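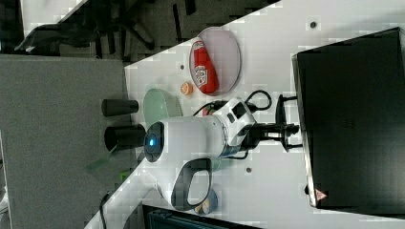

Which bowl is best to begin with, if I buy only one?
Take the small one. It is enough for nuts, olives, a dip or a child's portion, and it fits inside all the other sizes when you buy more later.

Plutano table bowls and plates
by Szabo Tableware

The Plutano line is made for everyday tables, where several small dishes stand together and each person takes what he or she likes. The pieces are light and they do not have a fixed set. You choose the colors one by one, and they are meant to look good mixed.

Sizes
Small bowl -- 266 ml, for snacks, sauces and cut fruit
Medium bowl -- 400 ml, for soup, cereal or a small salad
Clear plate -- one size, with a low rim, can be used also as a lid for the medium bowl

Colors
The bowls come in pale green, blue, white and sand. The clear plate comes plain or with a light pink tint. The tint is very weak and you notice it mostly at the rim, so please do not order it if you expect a strong pink.

Material and finish
All bowls have a rounded rim without a sharp edge. The inside is smooth and the outside is a little matte, which helps to hold the bowl with wet hands. The clear plate is glossy on both sides and it can get fine scratches after long use with metal forks.

Care
Bowls: dishwasher, upper or lower rack. Microwave up to 2 minutes, without a cover.
Clear plate: wash by hand with a soft sponge. Do not put it in the microwave or the oven.
Tomato sauce and turmeric can leave a shade in the white and sand bowls. Baking soda and warm water, left overnight, takes away the most of it.

Matching pieces
Many customers put the bowls together with the Sirach cups, which are straight and black and come in a slim and a wide model. The Jorden tray has room for both cups and one medium bowl. These are sold on their own pages.

Ordering
Item number for the mixed bowl set (one small, one medium, one clear plate): 1,447. Write the colors you want in the comment field at checkout. If you leave the field empty we send a blue small bowl, a pale green medium bowl and the plain plate.

The sand color is sold out at the moment. New stock arrives in October, and you can leave your e-mail address to get a message when it is here -- we will not use the address for other things.

Broken on arrival? Keep the box and write to Myrtle Yazzie in customer service. She will send a new piece, and you do not need to return the broken one.

Page updated 28 September 2019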